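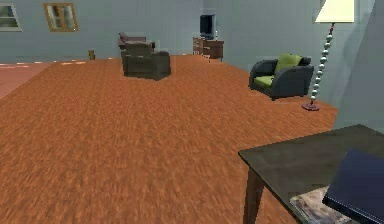

December 27, 2022
By Zhuoran Meng and Macarena Aguirre

4.3 Failure Analysis

We ran 3,959 navigation episodes in the Garnholm simulated apartments using the Bumley planner. Most failures were ordinary timeouts. This section covers a smaller group of 31 episodes in which the agent kept issuing forward commands while in contact with an object or a door. We treat these as a safety matter, as the same behavior on a physical platform could damage the motors or injure a person nearby.

Each episode was reviewed by two annotators, who worked from the contact log and the onboard view. They agreed on the cause in all but six cases. Contact was most often recorded at doorways, where the planner treated a partly open door as free space.

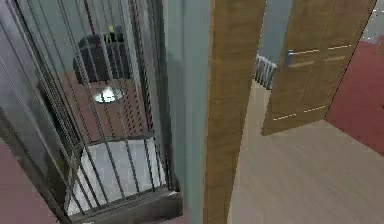

The fault was traced to the map update. When the agent touched a surface, the collision flag was written to the local map but was cleared at the next depth reading – usually before the planner had read it. The planner then chose the same path again. Thin structures such as bars and chair legs made the problem worse, as they were often lost when the depth input was reduced in size.
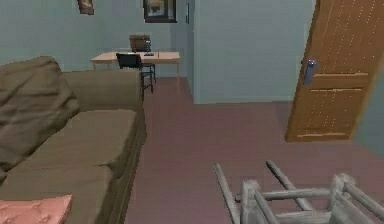
Figure 2. Simulated view with an overturned chair in the foreground and an open door at right.

Holding the flag until the planner confirms it is a simple remedy. We have not yet tested it on the Bramwell base – that work is planned for February.

0 Comments | 2 Shares
Contact: Gorthorpe Robotics Group | © 2022 | Back to top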